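Room by Room: Bimla Bhatt on Furnishing the Larnley Practice Rooms

16/12/2022

When Prarden took over the ground floor at Larnley, the building had been vacant for two winters and the plan was to use it for storage. It now houses a set of practice rooms where household tasks are carried out on ordinary furniture: tables are set, shelves are filled, flowers are arranged. Bimla Bhatt, who manages interiors for the site, has been responsible for the rooms from the beginning. She spoke with the Prarden newsletter shortly before the end-of-year closing.

Bhatt came to the position from Saha, a supplier of furniture to small hotels, where she worked for 5 years. She describes the two jobs as closely related.

"A hotel room has to look as though someone could live in it, and it has to be put back the same way every morning," she said. "The requirement at Larnley is much the same. The difference is that our rooms may be put back several times before lunch."

The brick wall was the first matter to be settled. An early proposal called for it to be covered and painted to match the rest of the interior. Bhatt argued for leaving the reddish-brown brick exposed, and the proposal was withdrawn.

"I wanted one surface in the building that had some age to it," she said. "Everything else we brought in was new. White shelving, white desks, a glossy floor. Without the brick you would have had very little to rest your eyes on."
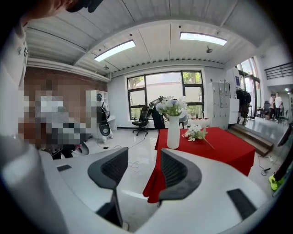 The floor proved more difficult. Bhatt had requested a matte finish and was overruled on grounds of cost and cleaning. She has since come to accept the decision, although she notes that a glossy floor shows every mark and that the cleaning schedule had to be revised in the first month of use.

"I was wrong about the cleaning and right about the marks," she said. "Petals wipe up in a moment. Shoes are another matter."

The petals come from what has become the best-known corner of the site. The flower table was added in January, at the suggestion of a colleague from the Brollden office who felt that the rooms contained too many kitchens and not enough of anything else. Bhatt selected a bright red cloth for the table and white flowers to stand on it. The choice was questioned at the time.

"People asked whether it was a little loud," she recalled. "My answer was that a white vase with white flowers, in a room with that much white in it, would disappear. On red you can see each stem. You can see where a leaf has dropped. It is a practical choice, and I happen to like it." 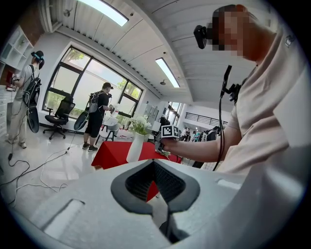 The flower table at Larnley, with its red cloth and tall white vase.

The vase itself was the subject of some discussion. Bhatt ordered several shapes before choosing a tall, smooth one with a rounded base. A shorter vase with a wide mouth was rejected after stems repeatedly slid to one side and stayed there.

"An arrangement depends a great deal on the neck," she said. "If the neck is too wide, you need far more flowers than you have bought. With a narrower one, a modest bunch will stand up and look generous."

The budget for the corner was set at $300, including the cloth, the vase and the first supply of flowers. The cloth accounted for $49 of that sum and the table, purchased used, for $109. Bhatt regards the table as the better purchase of the two. The cloth has been laundered many times, and she would choose a heavier fabric if she were buying again.

"It travels," she said. "You lean across it, you reach for the vase, and a fold gathers at the corner. We straighten it between sessions. During a session we leave it alone."

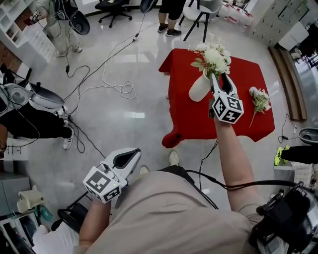 Her advice to anyone setting out flowers at home is brief. She recommends dividing a purchase into a larger bunch and a smaller one and keeping the smaller one on the table until the first is in place. Large blossoms go in before the fine sprays, and the leaves are left on wherever they stand clear of the water. She also suggests tipping the vase slightly when adding a stem to a full arrangement, so that it slides in along the side.

Seating has received less attention. The chairs at Larnley do not match, and Bhatt has no immediate plans to replace them. A request for a uniform set was submitted in the fall and remains under review.

"Most homes have one chair that came from somewhere else," she said. "I would be content to keep ours as they are."

Work planned for next year includes a second run of shelving and better lighting over the desks. Bhatt has also asked for a cupboard for the spare vases, which are currently kept in her office.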